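Urrego is down again and I have opinions

Quick one as I'm meant to be at work in twenty minutes.

So the servers went on Tuesday, just after tea. I was halfway through a dungeon in Prolusura with Yhon Castaño and two strangers, who were lovely, and then the little spinning ring came up and stayed up. Error 637. Tried again. Error 637. Restarted the router, restarted the console, shouted a bit. Same.

Checked the status page. All green. All services running normally. Right.

It took Desow until nearly midnight to put anything up, and what they put up was one line. "We are aware some players may be experiencing difficulty." Some players! The forum thread had 3,000 replies by then and most of them were the same error code.

Now I get that things break. I've worked on a help desk, I know what it's like when the phones go and you've got nothing to tell people. But this is the third outage since March and every single time the status page is the last to know. Why have one? Put up a picture of a cat.

What really got me is the offline thing. I bought Prolusura on disc. Paid full price. It's got a whole single player story in it, forty-odd hours, and I can't start it because it wants to check in with Urrego first. No check, no menu. The disc is sat in the drive doing nothing. My old games from years back still load up fine and the companies who made half of them don't even exist any more. 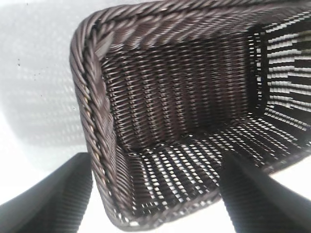
Yhon reckons I'm being unfair, and that the check is only there becuase people were copying save files and ruining the ranked ladder. Fine, he says, be angry about the silence, but Desow aren't doing it for fun, and a small outfit can't have someone awake all night to update a web page.

Maybe. Then lock the ladder and leave the story alone. Can't be that hard — Ovidano manage it, and their game is free.

Anyway it came back Wednesday morning, sort of. Friends list empty for a few hours, then everyone reappeared at once. My character was fine but the dungeon run was gone, and so was the key I'd used to get in. Those keys cost 200 shards. Ruth Chávez lost two of them.

There is compensation. Log in before the end of the month and you get a hat. Not the shards, a hat. I've got it on now and I hate how much I like it.

Still haven't heard if they'll give the keys back. I've put a ticket in, will update the post if anyone anwers it. If you lost one too, put one in yourself and mention the error code, apparently they sort them by that.

Right, bus.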